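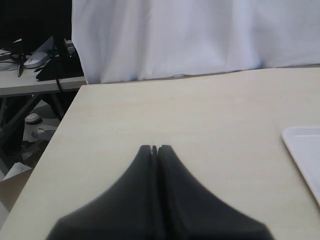
Party goods are sold in two ways, by the piece and by the set, and most of this unit deals with the set. A set is a theme: plates, cups, napkins, a banner and one centerpiece that share a color or a motif. A piece is anything a customer might buy without the rest. For the practical you will lay out one complete set for eight guests. Work on a pale tabletop with a light, plain grain, like the beige one here, and leave the greater part of it clear until the plates are placed. A busy surface makes a printed plate hard to judge, and beginners tend to blame the plate.

Terms for this unit

Base color: the color that covers the most area, usually the table cover.
Accent: the second color. It should appear on at least two different items.
Motif: the repeated picture or pattern (stars, fruit, animals).
Lead item: the piece the customer came in for. Often a balloon or a hanging decoration.
Filler: low-cost goods that go inside something else, such as small toys, wrapped candy or confetti.

Planning by guest count

Work from the guest count and never from the pack count. Plates come in packs of eight at Cokora and packs of ten at Peeters, so a party of 16 needs two packs from either supplier, but the Peeters order leaves four spares and the Cokora order leaves none. For 17 guests Cokora needs a third pack. Tell the customer this before the order is written up. Allow one dinner plate, one dessert plate, two cups and three napkins per guest. If the party is outdoors, add one more cup each.

Candy is planned by weight. The Hisville store uses two ounces per child for a favor bag and four ounces per child for anything that is broken open and shared, as children pick up uneven amounts. Chocolate is left out of outdoor orders from the end of spring on.
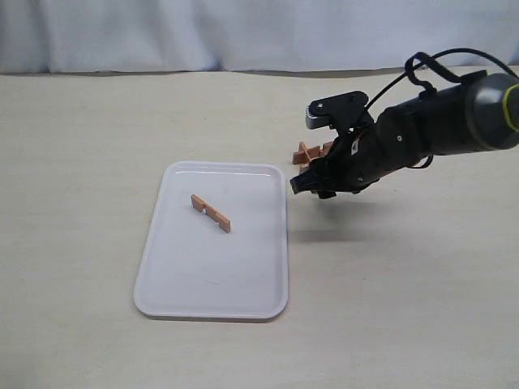 Unit 4 — Table and Theme — page 19

Trays and serving pieces

Serving pieces are the part of a set that students forget. A customer who buys plates for a buffet also needs something to put the food on. Sell plain white or clear serving pieces with a printed set. Printed trays cost more, and the print is covered as soon as the food goes down.

Check three measurements before recommending a tray: the inside length, the inside width and the height of the rim. The outside size on the label includes the rim and will mislead you. Cupcakes need a flat floor. Cut fruit needs a rim high enough to hold juice.

Ask whether the tray is for food or for display. A tray sold as a display piece must not be recommended for food unless the label says it is food safe. This came up twice in the January assessment and was missed by half the group.

Hanging decorations

A hanging decoration needs a fixing point, a cord and clear space under it. Paper lanterns and fans can go on removable hooks. Anything filled cannot. Write the filled weight on the order slip — the empty weight is no use to the person hanging it.

Keep paper decorations away from candles and heat lamps. The Wultier catalog marks treated paper with a small T after the item number. If there is no T, treat it as plain paper.

Worked order

Item 123 in the Wultier catalog is a fruit motif set for eight. The customer has 16 guests, indoors, and wants one lead item.

Sets: two
Cups: 32 in total, so check how many the set contains
Napkins: 48
Lead item: one hanging fan, accent color
Serving: two plain trays, food safe
Filler: none requested, ask again at checkout

Students often double the lead item along with the sets. One is enough for a single table. If there are two tables in separate rooms, offer a second and let the customer decide.

For next class

Bring a written order for a party of 17 with one outdoor table, using either supplier. Show your plate and cup totals and the number of spares. Orders are due 10th September to Sanne Van Leeuwen, on paper, with your name on the back.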